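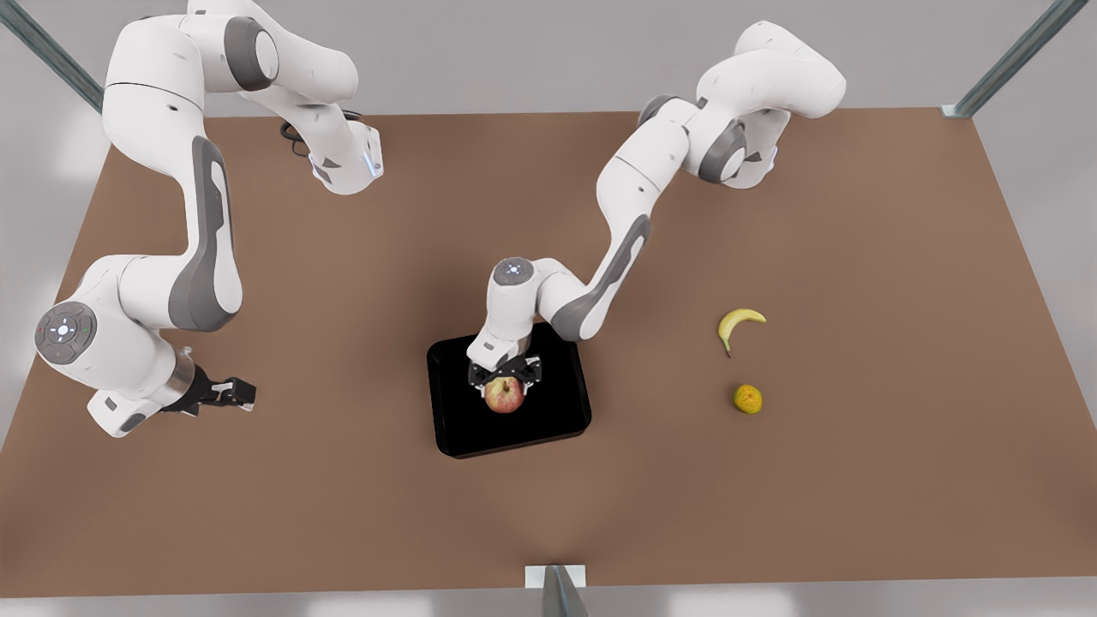

发件人：Bhavana Chowdary
收件人：Damora 采后储藏讨论列表
日期：2023年6月25日
主题：Re: 混存库里的乙烯，先查气流还是先换吸附剂

Duván、各位：

先引原信，再逐段回复。附件里的曲线我都看过，下文提到的“一号库”“二号库”沿用 Duván 的编号。

> Duván Arboleda 写道：
>
> 我们在 Portela 的两间小冷库目前是混存。一号库放苹果、梨和少量柑橘，二号库放香蕉和还没转色的番茄。两间库共用一条走廊，走廊没有独立的排风，门是普通推拉门，没有风幕。
>
> 现象是这样的：入夏以后二号库的香蕉转黄提前，同一批货，靠门的几垛比靠里的早，而且果柄端先软。我们起初怀疑是到货时已经启动后熟，后来换了供货批次，情况没有变化。
>
> 乙烯是用 Voltier 的手持仪测的，一天早晚各一次，测点在门内一步远、齐胸高的位置。二号库读数偏高，一号库反而不高。Stivura 的人看过以后建议加大吸附剂用量，把高锰酸钾小包从每垛 3 包加到 9 包。我们照做了，读数有下降，但转黄没有明显推迟。
>
> 另外相对湿度一直上不去，二号库记录仪长期停在 70% 上下徘徊，柑橘那边果皮发干。蒸发器是去年换的，设定温度没有动过。
>
> 我的问题：
>
> 1. 一号库读数低，能不能据此排除苹果是来源？
> 2. 吸附剂加量以后读数下降而后熟没有推迟，应当怎么解释？
> 3. 湿度偏低和乙烯的问题是否有关，还是应当分开处理？
> 4. 如果只能改一处，先改哪一处？
>
> 预算有限，七月之前不可能加隔间。

## 一、关于问题 1

不能排除。

一号库的读数取在门内一步远。从平面图看，蒸发器装在后墙上方，回风口朝里，门口这一点处在送风射流的末端。门每次打开，走廊空气先进入这个位置，测到的是库内空气和走廊空气的混合样。这个点读数低，只能说明门口的空气被稀释过。垛心里的浓度可以高得多，尤其是纸箱没有对齐通气孔的时候。

苹果的乙烯释放速率和品种、成熟度、温度都有关系。贮藏温度压得够低时释放慢，但不为零；跃变期以后的果子，或者有碰伤、有病斑的果子，释放会明显抬高。少量坏果足以影响整间小库，这一点在老的采后教材里都有，不再展开。需要补的信息是：一号库里的苹果是什么品种，入库时做没做淀粉碘试验，多久翻垛挑一次坏果。原信里没有提。

柑橘是非跃变型，本身释放很少，正常情况下不必当作来源考虑。但青霉和绿霉侵染后的柑橘果会产生乙烯，绿霉尤其明显。如果那边已经出现软斑或者霉粉，请先清果，再测。

建议的测法：

- 每间库取上、中、下三个高度，位置选在回风侧，另加一个垛心点。
- 垛心用细管抽气，管子提前一天埋好，取样前先排掉管内存气。
- 取样时门保持关闭，人进库以后等气流恢复再读。
- 走廊单独测一个点，和两间库同一时段内测完。
- 记录开门次数，最好能记到每次的时长。

走廊这个点比库内任何一个点都重要。如果走廊浓度高于二号库，来源在外面；如果走廊低于二号库，来源在二号库本身，也就是香蕉自己。现在的数据没有走廊点，两种情况都说得通。

还有一个干扰项。手持仪多数用电化学传感器，对乙醇、一氧化碳有交叉响应。走廊如果走叉车，而叉车是燃气的，读数里会掺进尾气；尾气里本来也含有乙烯，所以这不单纯是仪器误差。Voltier 那台的说明书我没有，请 Duván 查一下交叉灵敏度表，列表里有同型号用户的也请补充。传感器在低温下响应变慢，从走廊拿进冷库立刻读，数值不可靠，应当让仪器在库内放到稳定。

## 二、关于问题 2

可能的解释有几种，按我认为的可能性从大到小排。

第一，后熟已经启动。香蕉一旦进入跃变，自身产生的乙烯会维持后续过程，外部浓度再降，对转黄时间的影响也很有限。高锰酸钾只能氧化空气里的乙烯，对果肉组织内部的那部分不起作用。换供货批次没有排除这一条，因为启动可能发生在运输途中，也可能发生在你们自己的走廊里：到货以后在走廊停了多久？走廊是什么温度？靠门的几垛先转黄，也符合“后入库、在走廊停得久”的情形，未必是在库内受了影响。请核对垛位和入库顺序是否相关。

第二，吸附剂放错了位置。小包放在垛上，只处理流经小包表面的空气。垛与垛之间如果没有风道，空气绕着垛外走，小包附近的浓度降下来，垛心不变。测点在门口，附近又正好有几垛加了包，读数自然下降。也就是说，这个下降可能只是测点附近的局部变化。

第三，小包失效。高锰酸钾由紫变褐即为耗尽。湿度高时表面反应快，耗得也快；湿度太低时反应受限，包看起来还是紫的，处理能力却上不去。二号库长期偏干，后一种情况值得注意。剪开一包看芯部颜色，比看外表准确。

第四，温度。原信只说设定温度没有动过，没有给出果温。设定值是回风温度，果温要用探针插进果肉测。垛心果温比回风高几度是常见的，呼吸热散不出去，后熟就会加速，与乙烯浓度没有直接关系。香蕉又不能靠压低温度来解决，绿熟香蕉低于 13 ℃ 有冷害风险，表现为果皮发灰、维管束变褐，之后催熟也不能正常转色。因此二号库的可调范围很窄，果温均匀比设定值更要紧。

Stivura 的建议不算错，但它假定了来源在库内、气流是通的。这两条目前都没有数据支持。加到 9 包以后费用是原来的三倍，如果查出来是气流问题，这笔费用应当退回去。

## 三、关于问题 3

分开处理，但有一个共同原因需要先查。

湿度偏低，通常是蒸发器表面温度和库温之间的温差太大，空气里的水分在翅片上结霜，随融霜水排走。蒸发器是去年换的，请给出换前换后的换热面积。换热面积偏小的机组要靠更低的蒸发温度才能带走同样的热量，温差因此拉大，湿度就掉下去。这和设定温度有没有动过没有关系。

门漏也会造成类似结果。走廊空气温度高，含湿量按说也高，进库以后水分在蒸发器上析出，同时带来热负荷，机组运行时间延长，除湿更多。所以开门频繁的冷库反而偏干，外行常常想反。

同一扇门漏进来的空气，又可能带着走廊里的乙烯。湿度和乙烯两件事在这里可能共用一个原因，但后续的处理手段不同，不要指望加湿能解决转黄，也不要指望换气能解决果皮发干。换气会把湿度再往下拉。

查法如下：

1. 记录融霜周期和每次的融霜水量，连续记一周。
2. 同时记录蒸发温度和回风温度，算温差。
3. 关门静置一夜，看湿度曲线能否回升。能回升，以门漏为主；不能回升，以蒸发器温差为主。
4. 湿度记录仪做一次饱和盐溶液核对。氯化钠饱和溶液在密闭容器内平衡后约为 75%，偏差超过仪器标称范围就先换探头，再谈别的。

第 4 项请放在最前面做。电容式湿度探头在冷库里结露几次以后常有漂移，多个月停在同一个数值附近，本身就值得怀疑。

另外，柑橘果皮发干发生在一号库，而原信给的湿度数字是二号库的。两间库的湿度不能互相代用，请把一号库的曲线也发上来。苹果和柑橘放在一起本来就有矛盾：苹果适合接近冰点的温度，多数柑橘放在那样低的温度下久了会有冷害，柠檬和青柠更敏感。若一号库按苹果设定，柑橘的果皮问题里可能有一部分是冷害，凹陷斑点和均匀失水要分开记。

## 四、关于问题 4

只改一处的话，先改垛位和门，两者合在一起算一处，因为都不需要采购设备。

垛位：

- 垛与墙、垛与垛之间留风道，纸箱通气孔方向对齐。
- 垛顶低于蒸发器出风口下沿，不要挡射流。
- 入库早的放外侧，方便先出，后入库的不再塞在门口。
- 疑似已经启动后熟的香蕉单独成垛，放在回风口一侧，以免它放出的乙烯先经过其他垛。

门：

- 挂条形软帘，条与条搭接，损坏的及时补。
- 出货集中在固定时段，走廊不作暂存。
- 两间库的门不同时打开。

吸附剂暂时维持现状，不再加量，等测完走廊点再决定。如果来源确实在走廊，把吸附材料做成过滤盒装在蒸发器回风口，效果比散放小包好，材料用量也容易核算。

1-MCP 在这里不推荐。它对苹果有效，需要在采后短时间内密闭处理；香蕉处理不当会转色不匀，混存库也无法只对一种果处理。臭氧同样不推荐，有人员暴露的问题，对橡胶密封件也不好。

## 五、关于附件数据

附件的表一共 1537 行，我按时间戳检查了一遍，有几处需要 Duván 确认。

两台记录仪的时钟不同步，二号库那台的融霜尖峰总是出现在控制器日志之前，这不合逻辑，应为时钟偏差。对齐之前不要拿两张表做相关分析。

温度列有一段单位像是华氏，数值突然跳高，随后又跳回，期间小数位数也变了。导出软件如果可以改单位，请重新导出，不要手工换算。

乙烯列有若干空值和若干零值。空值是没测，还是仪器报错？零值是低于检出限，还是填表时补的？两者含义不同，检出限以下的请写成“<检出限”，不要写零。

表头里的“湿度2”没有说明。如果是备用探头，它和主探头之间的差值一直在增大，可以作为漂移的旁证。

## 六、对前几封回复的补充

Nilton Mosquera 在上一封里建议用点燃法检查库内是否缺氧。请不要这样做。普通冷库没有气密要求，查氧用氧气仪；真正的气调库缺氧时，人根本不应当进入。

Chaminda Haque 提到把番茄移出二号库。我同意方向，补充一点：绿熟番茄与香蕉的适宜温度接近，温度上可以共存，问题在于番茄转色以后也释放乙烯。若移出有困难，至少按转色等级分拣，见红的当天出库。

Jhonatan Paucar 问能不能用香蕉的皮色卡代替乙烯测量。不能代替，但应当一起记。色卡级数是结果，乙烯浓度是条件，只记其中一个就没法判断处理有没有用。取样时固定垛号、固定箱号、固定由一个人判读，光源也要固定，库内的灯偏黄时，绿转黄的两级之间很容易判高。

## 七、请 Duván 补充的内容

- 走廊点的乙烯和温度，早晚各一次，连续一周
- 两间库的垛心果温
- 新旧蒸发器铭牌照片或型号
- 香蕉到货时间、入库时间、垛位的对应表
- 一号库湿度曲线
- 湿度探头的盐溶液核对结果
- Voltier 手持仪最近一次标定的日期和标气浓度

资料请直接发到列表，不要单独发给我。表格用纯文本或者 CSV，上次的压缩包列表归档系统没有收进去，后来的人看不到。

七月中旬以前我每隔几天看一次邮件，回得慢请见谅。

Bhavana Chowdary

--
Damora 采后储藏讨论列表
回复时请删去与答复无关的引文，并保留原主题行。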